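4.3 Checking the planner before you trust it

The Gumadell planner reports a confidence score with every grasp. Treat it as a hint. A high score means the planner agrees with itself, and it will agree with itself about a cup it has placed inside the floor.

1. Load the Plindcombe home scene and wait for the physics step counter to pass 200.
2. Open Perception > Targets and select the cup. If the list is empty, restart the perception node. Refreshing the panel does nothing, whatever the tooltip says.
3. Send both arms to the ready pose with the grippers open.

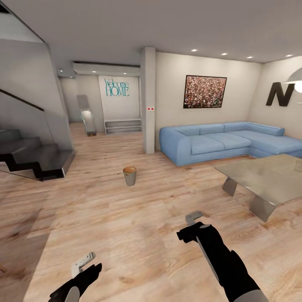
Figure 4-3. Both arms over the floor, cup ahead.

4. Compare the target position in the panel with the simulator's own value. Write down both.
5. Run the plan with Execute turned off. Read the log to the end, including warnings.

Note: Error 618 is listed as "harmless" in the release notes. Homa Shirazi traced two bad wrist paths to it in February, so we stop on it.

CAUTION: Do not raise the contact solver above 64 iterations to hide jitter. The arm will look steady and the force readings will be useless.

4.4 Close-range grasps

Switch to the close view before judging any grasp on a curved or jointed part. Collision meshes are simplified by default, and "in contact" in the log refers to the mesh.

1. Set the mesh detail to 4.
2. Close the fingers at the slowest speed.
3. Pause and inspect both fingertips.
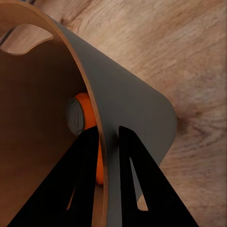

Can I skip the close view if the log reports contact on both fingers?
Only for plain boxes. For anything else the log can report contact where there is a visible gap, and the planner will go on to lift.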